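Panthorpe开放日见闻：在一对夹爪旁边站了一下午

这次去Panthorpe纯属临时起意。本来我那天要去Wultunby看一个朋友的仓库，车开到半路朋友来电话说叉车堵了门口，让我晚点再去，我一看地图，Panthorpe的开放日就在下一个出口，那就去呗！门口登记的时候还送了一个布袋，里面有一支笔、一本宣传册和一块硬得能敲钉子的姜饼。姜饼我后来在停车场吃完了，味道居然不错。

先说大厅。大厅里摆的都是给家长和小孩看的东西，大机械臂在玻璃后面转来转去，旁边有人排队拍照。我看了几分钟就溜了，因为册子背面有一行小字写着“维护间参观，限11人一组，请在楼梯口等候”。我这种人看见“维护”两个字是走不动路的（家里的洗衣机我拆过两次，太太到现在还在提这件事）。

楼梯口等了好一会儿，来接我们的是Murdo Baird，穿一件袖口磨得发白的工装外套，说话声音很小，后排的人老得往前挤。他管的是楼上那一格手持夹爪工位，他们内部叫Ultier位。为什么叫Ultier，我问了，他说是以前一个项目的名字，项目早没了，标签还贴在柜子上，大家懒得改口。

他带我们先看柜子。柜子里一层放夹爪本体，一层放指片，再下面是一盒一盒的螺丝和扎带。每副夹爪有自己的本子，纸质的，用圆珠笔写，谁换过指片、谁拧过哪颗螺丝、线换到第几根，全在里头。我翻了其中一本，有一页写着“右手扳机回弹慢，已清理，仍慢”，下一行是另一个人的字：“不慢，是你手凉。”哈哈，我当场笑出声来。
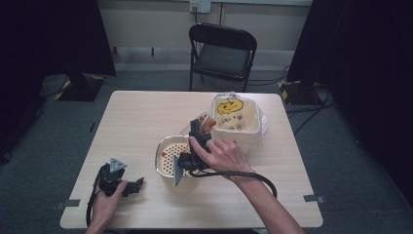 我最想看的是线。夹爪这种东西，头上的机构做得再结实，平时出毛病多半出在尾巴上，这是我自己折腾电动工具得来的经验，Murdo听了也点头。右手那只的黑线很粗，从底座出来先往右拐个弯，再顺着前臂那边往下走，左手那只的线则是从左手旁边往下拖出画面。手一直在动，线就跟着一直弯，最吃亏的就是刚出底座的那一小段。他们的规矩是每用满500小时换一次线，不管看着好不好。换下来的旧线会被剪成几段，拿去给新人练剥线头，一点也不浪费。

线的弯度也有讲究。Murdo说拉得太紧，手腕会不自觉地往回缩，动作就变形了；留得太长又会扫到桌上的东西。他的办法很土：让操作的人把两只手都伸到桌子最远的角，在那个位置上再多放一拳的余量，然后固定。我问要不要量一下，他说每个人胳膊不一样长，量了也白量。

接下来是指片，这部分他讲得最细，我也记得最多。指片是平的，要伸进碗啊盒子啊这类容器里去，免不了蹭到边。蹭一次两次没事，时间长了边角会起毛，一起毛就容易勾住塑料袋之类的薄东西。每天开工前他用指甲沿着边刮一遍，有毛刺就拿细砂条轻轻带两下，再用布蘸酒精擦干净。他让我也刮了一下，我什么都没刮出来，他说左边靠尖的地方有一点。我又刮，还是没感觉。行吧，人家是专业的！

指片的对齐也当场演示了。两片合拢，中间夹一张薄纸，往外抽，抽得动但有阻力就算合格，一下子滑出来说明没合严，抽不动就得把螺丝松半圈重来。那颗螺丝特别小，同组有位先生凑太近，呼了口气差点把它吹到地毯里去。Murdo说地毯是他在这儿最大的敌人，灰色的，掉进去的螺丝也是灰色的，他为此专门在柜子里放了一根带磁铁的杆子。我想起自家车库地上那些找不回来的垫片，当场决定回去也买一根。

再说桌子。桌面没什么花样，浅色木头的，前面两个角各贴了一小条灰胶带。我一路上最喜欢问的就是这种没人介绍的小东西，所以又去烦Murdo。他说胶带是摆桌子用的记号，搬动过之后拿它对位置，翘边了就撕掉换新的，千万别在旧的上面再叠一层，叠厚了袖子会刮到。我问能不能干脆画条线，他说画过，清洁的人第二天就给擦得干干净净。

桌上的容器怎么摆，由另一位同事Gavin Geddes管。他那天嗓子哑了，基本靠手势和一块小白板跟我们交流，效果意外地好。白板上写着每轮开始前要做的事：容器归位，夹爪张开到底再合到底，看一眼读数有没有回零。有个中学生问，如果没有回零怎么办，Gavin在白板上写了两个大字：“别动。”然后又补了一行：“叫Murdo。”

读数归零这件事我追着问了半天。夹爪张合的位置是要记下来的，零点偏了，后面记的就全偏了。他们的做法是断电，等一会儿，重新上电，空手合拢三次；还不行，就拆开后盖看里面的小齿轮有没有积灰。齿轮是从Mkhize订的，一批600个，Murdo说这一批用到现在坏了7个，全都装在一个小玻璃瓶里，摆在他的窗台上。我去看了那个瓶子，有一个齿轮断了两颗齿，断口很整齐，其余的我看不出哪里坏。他说磨损要放到灯下转着看，可惜那时候下一组人已经在楼梯口敲门了。

有几样我觉得办得不够好，也写一下。维护间只有一个门，进出都挤在一起；讲解没有扩音，站在后面的人大概只听到一半；宣传册上对这个工位只有一句话，连夹爪怎么保养都没提，要不是那行小字我根本不会上楼。还有就是停车场的指示牌，箭头朝着一面墙，我绕了两圈才找到入口。

不过这些都不影响我下次还来。临走前我问Murdo，扳机回弹慢的那只后来到底修好没有，他想了想，说换了弹簧，本子上应该有。我回去翻，还真有，就在第二页背面，写着“已换弹簧”，底下还是那个人的字：“手也暖了。”

想去的朋友，开放日听说12月还有一次，维护间要早点去楼梯口排队，穿双好走的鞋。Wultunby那边我到的时候天都黑了，叉车还堵在门口。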